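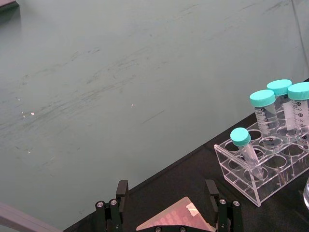
Clear rack on the black top, small conical leaning in a front hole, three of the big ones behind it.

March, 9:22 pm
Posted by Venkatesh Hegde to the Urkesby shared bench list

> Vieira wrote:
>
> I'd like us to switch the whole bench over to the clear acrylic racks
> before the next class. They look tidy, you can see what's in every
> tube without lifting it, and one rack takes both the big and the small
> conicals. I've found a box of 31 going cheap and it would let us throw
> out the old wire ones for good. Any objections? If I don't hear from
> people by the end of the month I'll put the order in.

Yes, one objection, and it's the "takes both" part.

Look at the small tube at the front of the rack. It's tilted well over, cap up and to the left, point down to the right. The big ones behind it have holes that suit them, and the one in the middle is standing up straight. I have no quarrel with the rack as a home for 50 mL tubes. I just don't believe it's a home for the little ones, whatever the listing says.

You'll say a leaning tube with its cap screwed on does no harm. Maybe. But people on this bench take caps off while the tube is in the rack. I do it, you do it, and the evening class certainly does it. I'd like to see somebody pipette out of a tube at that angle and get the last of it.

As for seeing what's in every tube, I'm not convinced either. With the big ones bunched together at the back, I still have to pull one out to read the label. Clear walls don't help when there's another tube in the way. And acrylic gets cloudy if it's wiped with the wrong stuff, which on a shared bench means it will get cloudy.

Then there's the number. 31 racks for a bench that seats nine? Where are they going to live? The cupboard under the sink is already full of Filler's pipette tip boxes – 200 of them at the last stock check – and he has said he isn't moving them.

What I'd go along with:

Buy two or three, for the large conicals only. Keep the wire racks for the small tubes until somebody turns up an insert that holds them upright. Try it for one class and ask the people who had to work with it, Furby's group included, as they use more small tubes than the rest of us put together.

If the seller will only let the box go whole, then I'd say leave it. Cheap is only cheap if we use them.

Also, whoever has the good marker pen, please put it back in the drawer.

Venkatesh

4 replies | 0 shares
Contact the list owner | Back to top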